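홈 | 리뷰 | 동아리 소식 | 대회 | 자료실

키르네티(Kirnetti) 그리퍼 키트, 한 학기 써 본 후기
2020년 8월 12일 | 글쓴이 야스미나 스파히치

우리 로봇 동아리가 지난 학기 내내 붙잡고 산 키트예요. 부품은 123개, 조립은 일리르랑 둘이서 꼬박 9시간 걸렸습니다(설명서 그림이 너무 작아요!). 나사 규격이 두 가지뿐이라 헷갈릴 일은 적었고, 손잡이는 생각보다 훨씬 편해서 처음 쥐어 본 신입생들도 금방 익숙해졌어요.

제일 마음에 든 건 집게 끝이에요. 말랑한 물건을 잡아도 자국이 거의 안 남고, 힘 조절도 손가락 느낌 그대로 따라오거든요. 대회 연습 때 30번 연속으로 집었다 놓기를 해 봤는데 딱 한 번 놓쳤어요.

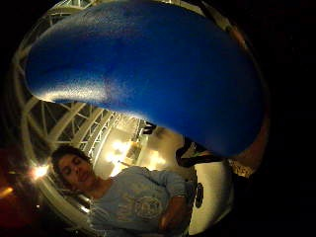 아쉬운 점도 있죠. 무게가 700g이라 오래 들고 있으면 손목이 뻐근하고, 방아쇠 스프링은 한 달쯤 지나니까 삐걱거리기 시작했어요. 박호이가 윤활제를 발라 줘서 지금은 조용한데, 처음부터 좀 좋은 걸 넣어 주지 싶더라고요. 여분 나사가 하나도 안 들어 있는 것도 불만! 바닥에 한 개 굴러가면 그날 연습은 끝이에요.

그래도 동아리에서 하나 더 산다면 저는 또 이걸 고를래요. 8월 말 대회에도 이 키트로 나갑니다. 스프링 교체하는 법은 댓글로 물어봐 주세요, 아는 만큼 답할게요~

문의: 동아리 게시판 | © 2020 유르홀름 로봇 동아리 | 맨 위로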